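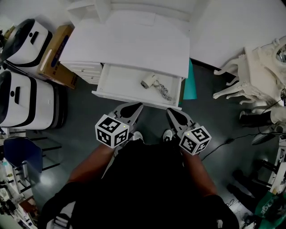
4. Putting the hair dryer away in the top drawer

I wrote this part of the Flasturach house guide after my second week of finding the dryer in a different place every morning. It lives in the top drawer of the white dresser, and these are the steps I follow now.

4.1 Switch the dryer off, then switch off at the socket and pull the plug. Hold the plug itself and don't yank the cord, please! (I've replaced one already.)

4.2 Leave it out until the nozzle feels cool on the back of your hand. I go and make the bed in the meantime.

CAUTION: Never shut a warm dryer in the drawer. If you're in a rush, leave it on the flat top of the dresser, unplugged, and come back for it later.

4.3 Open the top drawer with both hands and keep it level. It comes out a good way, so stand back a little or you'll get it in the stomach.

4.4 Lay the dryer in first, on its side. Anything with a smaller body will sit happily in there, but my old salon one never did and went off to Viera Kratochvíl.

4.5 Now the cord. Mine is the coiled sort and it knots itself the minute you turn your back. Let it dangle so it can untwist, fold it in two loose loops and set it down beside the dryer.

Note: Don't wind it round the handle. It looks neat, but it strains the cord where it goes into the body, and that's where my last one split.

4.6 Check that no bit of cord is hanging over the front edge, then push the drawer in slowly. If it stops short, don't shove – open it again and tuck the cord further back.

4.7 Brushes and clips go in the second drawer. I did try keeping everything together and the bristles caught in the coils every single time.

If the drawer starts to stick, rub a candle stub along the runners. I do mine each April, when I turn everything out for a wipe. For loose drawer fronts, see section 5.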